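Costigan Refurb Desktop Tower, Black – Prurkside Parts Counter

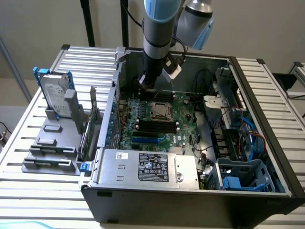 Jolene Costigan reckons a used tower is only as good as its power supply, and that most sellers would like you to look at the shiny bits instead. We sell these and we half agree with her.

What you get is a black tower case with a green motherboard marked DELL, the power supply, a gray drive cage and a light-blue carrier for the drive bay. The CPU socket is empty. Please read that again before you order, as it's the main reason these come back to us.

Processor: none, buy separately
Hard drive: 3.5-inch, in a blue carrier, sold as an add-on
Operating system: none
Price: $55, tower only
Warranty: 4 months on board and power supply

You'll see "gaming ready" stuck on towers like this all over the web. We wouldn't. There is a blue PCIe slot and you can put a card in it, but check the label on the power supply first – then check what your card wants. The sums often don't work.

Fetia thermal paste is on the same shelf and does the job. The Braltow "performance" paste costs 3 times as much, and we couldn't measure any difference. We stock it only for people who ask.

Cables are left as they came. If you want them tidy, bring zip ties.

Pickup at the Prurkside counter, ask for Brodie Waaka. Returns within 4 days, socket pins unbent.

Page updated 2024-08-11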